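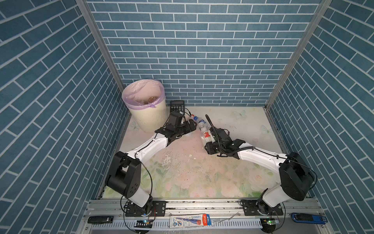

机器与日常劳动 第4讲讲义
机器能替我们收拾屋子了吗

各位同学好。上一讲下课的时候，有好几位围过来问我同一个问题，问法不一样，意思差不多：到底什么时候能买到一台机器，回家把它往客厅一放，它就把地上的东西捡了，碗洗了，垃圾带下楼。我当时站在走廊里答得很含糊，一半是急着去赶班车，一半是这个问题确实不好在走廊里答。回去想了想，干脆把原来安排在后面的一讲提到前面来，今天就专门讲这件事。原定的“传感器选型”往后挪一次，大纲我会改，已经预习过的同学不要恼，笔记留着，下次照样用得上。

讲义写得比课堂上说的要啰嗦一些，这是我的老毛病，请多包涵。缺课的同学看这份应该够了，来听课的同学可以只翻自己当时没跟上的那几段。

一、“会”这个字要拆开看

我们平时说一个人会洗碗，话里头包着很多东西。他认得哪只碗是脏的，知道锅里还有半碗汤要先倒出来留着，盘子叠在一起的时候晓得从上面拿，手滑了会赶紧接一下，洗完了还会把水池边上的水擦一擦（我家里有人从来不擦，但他仍然算会洗碗）。我们从来不会单独去考他其中的某一项，习惯了把这些当成一件事。

对机器就不行了，得一项一项地问。我建议大家以后不管看到宣传片、论文还是展台上的演示，先在纸上写下面几个问题，再往下看：

它做过几遍？拍出来的那一遍，前面有没有失败的，失败了多少。

东西是谁摆的？每次都摆在同一个位置，还是随手一扔。

换一间屋子行不行？换一张桌布行不行？换一种灯光行不行？

旁边有没有人看着？那个人有没有伸手？伸了手算不算数？

做完一遍要多久？如果我自己来做要多久？

做坏了会怎么样？掉一只塑料瓶和掉一只玻璃杯，后果差得很远。

这些问题看着琐碎，可是把它们问完，很多“已经会了”就会变成“在某某条件下，会某某一步”。我没有泼冷水的意思，我自己每次看到机器手稳稳地捏住一样东西，还是会在心里喊一声好的！做这一行这么多年了也没改掉。只是喊完好，该问的还得问。

有同学会觉得，既然要拆得这么细，那人类做家务是不是也经不起拆？当然经不起。我上个月把一副眼镜连同外卖袋子一起扔掉了，翻了半天垃圾桶才找回来。但是我知道自己丢了眼镜，也知道该去哪里翻，这一点先请记着，后面讲到出错和补救的时候还要回来。

二、家里的活和车间里的活，差在哪里

车间里的自动化已经跑了几十年，焊接、喷漆、码垛，这些都很成熟。所以常有人问，车间里都能焊汽车了，家里叠个衣服有什么难？

我喜欢用一个笨办法来解释：请你想一想，在这两个地方，是谁迁就谁。

车间里是环境迁就机器。零件装在定好位置的托盘里，托盘从固定的方向来，光是装好的，地面是平的，人走进去要开门，门一开机器就停。为了让机器手每次都能在同一个地方抓到同一种东西，前面不知道有多少夹具、导轨和挡板在替它操心。机器的本事里头，有很大一块是这些不起眼的铁件替它挣来的。

家里反过来，得机器迁就环境。没有人会为了一台机器把袜子按固定的角度扔在地上。桌子今天在这边，过年亲戚来了就挪到那边去。塑料袋揉成一团，每次揉的样子都不同。杯子里剩没剩水，从外面不一定看得出来。猫会走过来。

介于两者之间的，是一类我们课上会反复讲到的活：回收分拣、仓库理货、后厨收盘子。它们发生在工作场所，有班次，有负责人，可以立规矩，但手里的东西又像家里一样乱。Haltitz的瓶罐分拣线就属于这一类，四月里我带上一届的同学去看过，印象很深。传送带可以调速，灯可以加，人可以站到线外面去，唯独瓶子没法管，扁的、带水的、套着袋子的、瓶盖拧歪的，什么都来。

所以这门课没有从叠衣服讲起，也没有从焊接讲起，挑了“收瓶子”作为贯穿全学期的例子。它小，摆得上一张台面；它又具备家务的大部分麻烦；而且塑料瓶摔不坏，失败了捡起来再来一遍就是，教学上很划算。布置也简单：台面上放几样东西，角上放一个套了袋子的桶，装好机械臂，要做的事情是把该扔的扔进去，不该扔的留下。

“不该扔的留下”这一句，很多同学做第一次方案的时候会漏掉。桌上躺着两只水瓶，旁边一团皱巴巴的透明塑料，后面还有一台黑色的计算器，人扫一眼就知道计算器不能动。机器凭什么知道？要么你事先告诉它“只收瓶子”，那么那团塑料它就不会去碰，桌子收完还是不干净；要么你告诉它“收垃圾”，那你就得想清楚垃圾是什么意思。一台计算器如果屏幕碎了，算不算垃圾？半瓶没喝完的水呢？这些问题在自己家里靠一起生活的默契来解决，换了机器，就得有人把默契写出来，或者让它学会开口问。

还有桶的问题。桶放在角上，机械臂自己的一截举起来，就可能把从某个角度看过去的桶挡掉一部分。人也会挡住自己的视线，我们歪一下头就好了，歪头这个动作便宜得很，便宜到我们从不觉得那是一个动作。

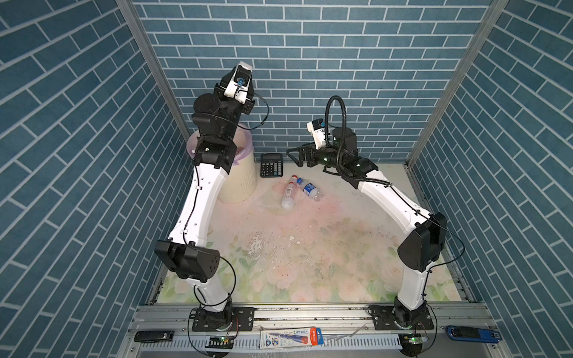

三、拿起一只瓶子，一步一步来

好，我们把最小的一件事摊开来讲：一只塑料瓶横躺在台面上，把它拿起来，放进桶里。请大家跟着走一遍，每一步我都会说一说目前做到什么程度，供写方案时参考。

第一步，看见它。普通的、有颜色有标签的瓶子，今天的视觉方法认起来已经相当可靠。麻烦的是透明的那部分。透明塑料会把后面的东西透过来，又会反光，很多深度相机在透明物体上给出的距离是错的，有时干脆是一个洞。一只撕掉标签的空瓶，对人来说还是一只瓶子，对某些相机来说就剩下几道亮边。台面如果印着花，又会更热闹一点，透过瓶身看到的花也会跟着变形。所以做实验的时候，请不要只用带标签的新瓶子，那样得到的成绩会偏好看。

第二步，决定从哪里下手。瓶子横着的时候，夹中间最稳，夹瓶盖那头容易滑，夹瓶底那头抬起来会往下垂。如果里面有水，重心会跑，抬的时候水往一边去，原本好好的夹法就变得不太好了。人会在抬起来的一瞬间调整手腕，我们说“掂一掂”，说的就是这个。两指夹爪没有多少可以掂的余地，常见的办法是先轻轻抬一点，看看歪不歪，歪了就放下重来。

第三步，伸过去。这一步在空台面上是最省心的，几十年的路径规划不是白做的。台面上东西多了以后就要小心，胳膊本身有体积，肘部会扫到旁边的东西，线缆也会。我见过不止一组同学，手爪的位置算得漂漂亮亮，肘部把后面的杯子推下去了，自己还没发现，眼睛都盯着爪子呢。

第四步，夹住。夹多紧？空瓶一捏就扁，捏扁了标签会皱，形状会变，但还在手里，问题不大。夹得太松，走到半路掉了，就要重新找。力气的分寸，人是靠指尖的皮肤，机器多半靠电机的电流来猜，或者在指面上贴一层触觉传感器。后一种办法这几年进步很快，但是贵，也娇气，沾了水、磨了边都要换。

第五步，放进去。大家往往以为抓住了就大功告成，松一口气，其余不必操心。可桶口是有大小的，横着的瓶子要竖过来才好进；桶里套着袋子，袋口的边会翻下来，也会拢到中间去，瓶子搁在塑料膜上面，进去一半停住了。人会用手背顺一下袋口，再往下按一按。请在你们的方案里写清楚，瓶子卡在袋口算不算成功，写之前想好，免得最后统计的时候心软。

第六步，确认做完了。回头看一眼：瓶子在不在手里，在不在桶里，有没有掉在桶后面。这一步最容易省，也最不该省。前面说我丢了眼镜还知道去哪里翻，说的就是这个本事，知道自己刚才做了什么，结果对不对，不对的话往哪里找。

六步走完，你会发现每一步单独拿出来都不算太难，每一步都有现成的方法和论文。难处在于连起来。假如每一步都有九成五的把握，六步连着做，全都顺利的可能性就只有七成三多一点了。请自己拿笔算一遍，这个乘法以后要用到烦。

四、从一只到一堆

一只瓶子讲完，我们往台面上多倒一些。

东西一多，性质就变了。首先是遮挡，前面的挡着后面的，直立的挡着躺下的，你看到的一截瓶身到底属于哪一只，要动脑筋。然后是接触，两只挨在一起，夹爪的手指没有缝可以插进去，硬插就会把另一只顶走。塑料瓶又是圆的，顶一下会滚，滚到哪里去不好说，原来算好的下一步就作废了。再就是品种，饮料瓶的样子实在太多了，透明水瓶、绿色的汽水瓶、棕色的冰茶瓶、踩扁了的、连标签都没有的，全挤在台面中间，粗细高矮各不相同，训练的时候见过其中几种，不见得就能应付剩下的。

面对一堆东西，先拿哪一个？人有一套说不出口的办法，一般是先拿最外面的、最上面的、最好拿的，拿走几个以后，里面的自然就松开了。这套办法可以教给机器，有的组写成规则，有的组让它从示范里学，两条路都有走通的例子。我个人偏爱后一条，原因也没有多高深，规则写到第三页的时候我就会开始头晕。

台面本身也会变。瓶子里剩的一点水洒出来，台面上有水花，有碎屑，摩擦力和反光都跟着变。做家务的人都知道，收拾到一半的桌子比没收拾的时候还要乱一阵子。机器也要能在这“乱一阵子”里面干活，而不能只会面对开头那张整整齐齐的照片。

还有一种情况我想单独提一下：看上去像垃圾、又不太拿得准的小东西。一个小小的白色的玩意儿在手爪旁边，是瓶盖，还是一片包装纸？人可以凑近看，可以捏一捏。机器凑近看的代价是时间，一次两次不要紧，整张桌子都这样犹豫过去，等它收完，客人都走了。

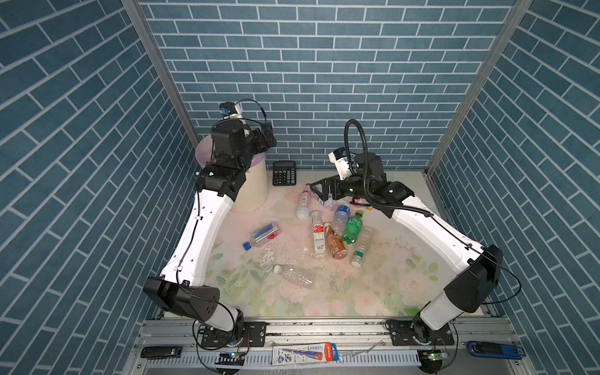

有一位同学在课程留言板上写，自己暑假在餐厅收过盘子，最累的从来都是要一直判断：客人走没走，剩的菜打不打包，这张纸巾是用过的还是没用过的；如果机器只管搬，判断还得人来，那她觉得轻松不了多少，说不定还多了一样要照看的东西。

这段话写得真好，我想多说几句。做过体力活的人往往比做机器的人更早看到这一层。搬和判断在人身上是长在一起的，我们一边搬一边就判断完了，拆开以后，判断的那一半突然露了出来，还得另外找人来做。课程里有个词叫“剩余劳动”，就是机器干完以后留给人的那部分，它有时候比原来的活更零碎，更没法排进班表里。写期末方案的时候，我要求每一组都写一段剩余劳动：谁来，什么时候来，来了干什么，要站着还是可以坐着。别小看这一段，上一届有一组写到这里，把整个方案推翻重做了，重做的那一版后来拿了很好的成绩。

不过也请不要因此就灰心。餐厅的例子里，如果机器能把已经确定要收的盘子端回后厨，人留在前面跟客人打交道，两边的活都变得整一些，那还是有帮助的。关键在于切在哪里，切得好，剩下的是完整的一块活；切得不好，剩下的是一地碎渣，人要弯着腰一片一片去捡。

五、一只手还是两只手

现在许多研究用的台面都装两条机械臂，同学们常问，收瓶子一只手就够了，何必两只？

理由有好几层。最直接的是够得着。一条臂装在左前方，够左后角很舒服，够右后角就要伸得很直，伸直了以后转动手腕的余地变小，姿势别扭。两条臂分管两边，中间的谁方便谁拿。但是中间那一块也正是最容易打架的地方，两只爪子伸向同一处，必须有一个让。怎么让，谁先谁后，要不要喊一声，这些在人身上像跳舞一样自然（跟不熟的人在小厨房里做过饭的同学会知道，也没那么自然！），在机器上就要花功夫。

再有一层，有些动作一只手真的做不了。拧瓶盖要一只手扶着一只手拧。撑开垃圾袋要两边一起拉。叠毛巾也是两只手方便得多。如果要求是“先拧下瓶盖，瓶盖和瓶身分开放”，那么两只手就从方便变成了必要。一只瓶子横在两只爪子中间，一边靠近瓶盖，一边靠近瓶底，这样的姿势光看静止的画面，你分不出它们是在配合着抬，还是刚好都停在那儿。要看动作的先后才知道。所以交作业的时候请交视频，只交照片的我没法给分，这一条年年都说，年年都有人只交照片。

两只手的代价也要讲清楚。零件多一倍，坏的机会也多。线缆多，要理。标定要做两份，而且两份之间还要对得上，左手以为瓶子在这里，右手以为瓶子在那里，差个一指宽，抬起来就会互相较劲。买设备的预算就不必说了，Zurkari的租赁价目表我放在课程文件夹里，有兴趣的组自己去看，看完不要来找我哭。

我的建议：期末方案里，先用一只手把事情想通，想到哪一步确实过不去了，再加第二只。加上去的时候写明是为了哪一步加的。

六、眼睛长在哪里

接下来讲相机的位置，这一节原本属于传感器那一讲，但是跟今天的题目缠得太紧，先讲一部分。

常见的有两种放法。一种固定在台面旁边或者上方，看得见全局，缺点前面讲过，会被胳膊挡住，而且离得远，细节不够。另一种装在手腕上，跟着手爪一起走，离东西近，瓶盖、标签都看得清楚，快要夹住的时候尤其好用。它的毛病是看得窄，手爪自己的结构会占去画面的一大块，线缆也可能跑进来，手一转，世界也跟着转，“左边”不再是刚才的左边。

大家可以做一个小实验，把手机绑在手腕上，打开录像，然后收拾自己的书桌，收拾完再看录像。十个人里头会有人看得头晕，这很正常。但是请留意一下，快要碰到东西的那一刻，画面里哪些东西变得特别清楚，又有哪些东西不见了。

从手腕的角度看一堆横七竖八的饮料瓶，跟从旁边看是两回事。宝矿力、雪碧、雀巢咖啡，标签上的字都大到可以念出来，营养成分表和条形码也露在外面。对做分拣的人来说，这是很宝贵的信息，品牌和瓶型往往对应着材质，材质对应着去哪个筐。可是同一个角度里，一根手指就能把旁边瓶子的下半截遮住一部分；有的瓶子还微微叠着，白标签的那只和咖啡那只，哪只压着哪只，近看也得琢磨一下；压瘪了的那种又另当别论，它的轮廓已经不像一只瓶子，能帮上忙的多半是标签和那个黄盖子。

所以比较稳妥的做法是两种都装，远的负责挑目标，近的负责最后那一小段。人也是这样的，先扫一眼桌子，然后盯住手里的东西。两路画面怎么合到一起用，有很多做法，有的把图像直接一起喂给模型，让它自己去学该信谁，有的还是分开算、再做几何上的对齐。对初学的组，我推荐先分开来，出了错你知道该怪哪一只眼睛。直接合在一起的做法效果常常更好，可是出错的时候，你对着它只能叹气。

顺便说说数据。如今的方法大多要看许多遍人的示范，由人操纵着机械臂一遍一遍地收，机器跟着学。示范的质量很要紧。太熟练的人做示范，从来不失手，机器就学不到失手以后怎么办；太生疏的人做示范，犹犹豫豫，机器连犹豫也一起学了去。我喜欢的示范是熟练的人做的，里面夹着几次真的没夹住、又不慌不忙重新来过的片段。背景也最好多换换，墙纸、桌垫、灯，能换的都换，不然它可能学会了“蓝色砖墙前面的瓶子”，搬到白墙前面就愣住了。

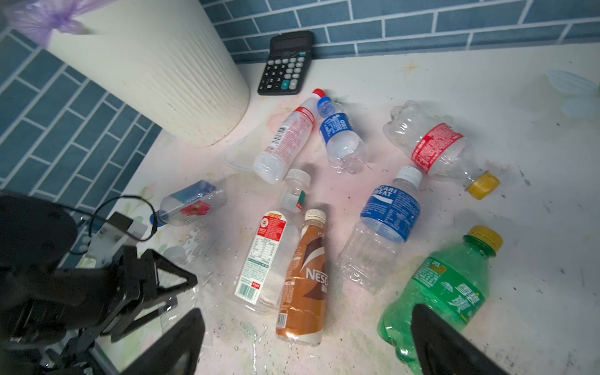
另一位同学来信说，他把手机绑在手腕上收了一遍厨房，看完录像最大的感受是自己的手老在摸索，眼睛没看到的地方手先去了，柜子深处的盖子完全是摸出来的；他问，既然人这么依赖触觉，为什么课上讲的几乎全是相机？

问得对，我照单全收。相机讲得多，有一部分是历史原因，相机便宜，图像的数据多，方法成熟，大家自然都往亮的地方找钥匙。触觉难在没有一个像照片那样通用的格式，这家的传感器量的是压力，那家的量的是形变，数据拿来拿去不通用，换一副指面，从前攒下的东西就可能要重来。可是家务里靠摸的事情确实多，掏口袋，找床底下的拖鞋，洗杯子的时候试一试里面还滑不滑，这些都不太指望得上相机。课程后半段有整整一讲给触觉，我会请实验室把指面传感器拿到教室来，每个人都可以上手捏一捏。这位同学的录像如果愿意分享，我想在那一讲上放。

七、读一份真实的记录

讲了半天道理，来看一份账。去看Haltitz的那次，他们给了我们一份分拣工位的试运行记录，允许在课上用。记录里机械臂一共尝试抓取429次，其中114次需要人来帮一把。我请大家先不要急着说好或者不好，我们慢慢读。

先算个比例，114除以429，四分之一还多一些。反过来说，有315次是它自己做完的，将近四分之三。听起来怎么样？课堂上我让大家举手，觉得不错的和觉得糟糕的差不多一半对一半，两边我都能理解。

觉得不错的同学，想的是那些瓶子有多乱。觉得糟糕的同学，想的是站在旁边的那个人：每做几次就要伸一次手，意味着他走不开，坐不下，也没法去做别的事。从雇主的角度看，一个人没省下来，还多了一台机器。两种读法用的是同一组数字。

再往下读，“帮一把”是什么意思？记录的备注栏里写得很杂。有的是瓶子滚出了够得着的范围，人把它推回来。有的是夹住了两只，一起举了起来，人取下一只。有的是袋口塌下去了，要重新撑开。还有一些，备注栏只写了一个“停”字，为什么停，谁按的，没有写。我当时问过，带我们参观的人也说不上来了。这就是为什么我老在催大家当天写备注，隔一天就忘，隔一周连自己的字都不认得。

然后是时间。记录里最长的一次连续运行，中间没有人碰过它，是18分钟。我很喜欢这个数字，它比成功率更贴近生活。请想一想，你家里什么样的活，是可以放着18分钟不去管的？煮饭可以，洗衣机可以，扫地机在客厅里转也可以。那么收瓶子、捡玩具，如果能有这么一段放心的时间，你就可以去洗个澡了。只是请注意，最长的一次是18分钟，可不等于每一次都有18分钟，平均下来短得多，而你在进浴室之前，并不知道今天是哪一种。

最后是这份记录没有写的东西。它没有写对照，也就是同一个工位由人来做会是什么样子。它没有写瓶子是怎样选的，当天的来料跟平时是不是一样。它也没有写清洁，机械臂下班之后谁来擦，擦多久，塑料瓶里的甜饮料干在夹爪上，是很黏的。我不怪他们，这是一份干活用的记录，又不是为上课准备的。各位做自己的实验，就可以把这几栏补上。

八、那么，到底能不能了

绕了一大圈，回到走廊上的那个问题。我试着按自己的看法分一分，这只是一个教书人的看法，过一年也许就要改，欢迎你们到时候拿着讲义来笑话我。

已经可以放心交给机器的，是那些单独划出一个盒子、把活关在盒子里面的家务。洗衣机、洗碗机、烘干机，它们那么管用，恰恰在于没有想着模仿人的动作，换了一种方式把事情做了。扫地机稍微往外迈了一步，地面是平的，碰到东西可以绕开，做坏了也不过是漏扫一块。讲家务自动化的时候，大家老是忘记这些老功臣，我每年都要替它们说句公道话。

有人看着的时候可以做的，是台面上的收拾：捡瓶子，把积木放回盒子，把同一类东西归到一处。在布置好的环境里，动作已经相当像样，出错以后重新来的本事也比几年前强了不少。Solheim公寓的公共厨房正在筹备一个收台面的试点，范围很窄，只管水池左边那一段台面，只管杯子和空瓶，人在屋里的时候才开。我觉得这个范围定得很聪明，开始之后我会把他们愿意公开的部分带到课上来。

偶尔能做、还远不能依靠的，是软的、散的、要两只手反复配合的活。叠各种各样的衣服，套被罩，给垃圾袋打结。演示看过不少，有些真的漂亮，但是从一次漂亮到天天都行，中间隔着我们第一节问的那一长串问题。

还有一类，我认为在很长时间里都该由人来做，或者由人来做决定。照看老人吃药，哄孩子，清理一个去世的亲人的房间。最后这一件是班里一位同学提出来的，她说那也是收拾屋子，每一样东西都要拿起来看一看才知道该不该留。那天教室里安静了好一会儿，我就直接讲下一页去了，现在补写在这里，谢谢她。

至于车间，我的判断要乐观一些。车间可以改造环境，可以算账，有固定的人维护，只要把“剩余劳动”那一段想明白，混杂物料的分拣、上下料、装箱，会一个工位一个工位地往前推。Tandside那边的实训中心今年就把收瓶子的台面放进了技工班的实习，学的内容里有一半是怎么看记录、怎么换指面、怎么在它停下来的时候判断该不该按继续。我看了他们的大纲，很羡慕，我们学校还没有这样一门课。

九、课后作业

一、选一件你自己每周都要做的家务，用第三节的写法拆成一步一步的，每一步写明需要看到什么、碰到什么、出了错怎么发现。不要选做饭，做饭太大了，去年选做饭的同学写到凌晨才写到把葱洗完。

二、给这件家务写一段“成功的定义”，不超过半页，要写到让一个没见过你家的人也能照着打分。写完跟邻座交换，互相挑毛病，把挑出来的毛病和你的修改一起交上来。

三、把手机绑在手腕上做一遍这件家务，再把手机架在旁边做一遍。两段录像都交，另写一小段话，说说哪些东西只在其中一段里看得见。录像里如果有家人，请先征得同意。

四、用第七节的数字，写两段话，一段写给想买设备的厂长，一段写给将要站在那台设备旁边的工人。两段里的数字必须一致，不许隐瞒。写完请自己读一遍，看看工人读到厂长那一段会不会生气。

五、选做。想一个办法让机器在拿不准的时候问人，设计它怎么问、什么时候问、一天最多问几次。可以画图，可以写成对话，也可以演给大家看。

作业下次课前放到课程文件夹里，文件名写上组号，不要写“最终版”，更不要写“最终版二”。

十、答疑和下一讲

答疑时间不变，下午四点，还是实验楼一层靠楼梯的那间。最近楼里在修门禁，进不来就在留言板上喊一声，我下去开门。

想动手的同学可以预约台面。预约之后请自带瓶子，喝完的、洗过的最好，种类越杂越好，压扁的也要。台面用完请擦干，桶里的袋子换新的，计算器别带走，后面的组还要用它来考验自己的程序。

下一讲把欠下的传感器选型讲掉，请提前看讲义里关于深度相机的两页，并带一样透明的东西到教室来，杯子、文件袋、眼镜盒都行。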